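Lab visit: Cekero, Bondcombe
July 29, 2025

I got to Bondcombe just after the doors opened and signed in at the front desk. Cekero has two floors in the old Leite building, and visitors are only let onto the lower one. There were 16 of us on the list. Tea and a plate of biscuits were laid out in the hall, and then we were taken straight in.

Mirela Honorato gave the first talk. Her group works on a method called Rultiment, for teaching two-armed robots kitchen jobs from recorded demonstrations. A person drives the arms through a task, and the arm positions are saved with the view from the head camera. The usual approach is to train on every recording from start to finish. Rultiment cuts each one into short pieces at the points where a gripper opens or closes, then trains on the pieces and learns separately how to join them.

The result she wanted to show us was to do with how much data you need. With 200 demonstrations cut up this way, the robot did as well on their test tasks as it had with 2000 left whole. She put the failures up as well - most came at the joins, where one piece finished with the arm a little off from where the next piece expected it.

Somebody behind me asked whether the kitchens were mock-ups. She said they record in ordinary homes on purpose, with whatever is already lying about, because a policy trained on a tidy bench tends to fall over in a cluttered room.

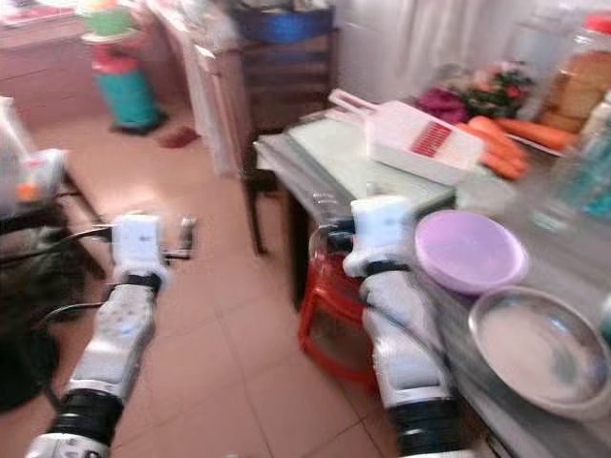 The second question was about blur. When the head turns quickly the video smears, and the group used to throw those moments out. Since February they have kept them in. Honorato said the trained policy recovers better after a fast turn, though she only has 31 test runs behind that and wouldn't put it in a paper yet.

After lunch we were shown the labelling room, where the cut points are checked by hand. It is slow work, and they would like to automate it next. Parking is on the street and metered. The next visitor day hasn't been set, but you can leave your email at the desk.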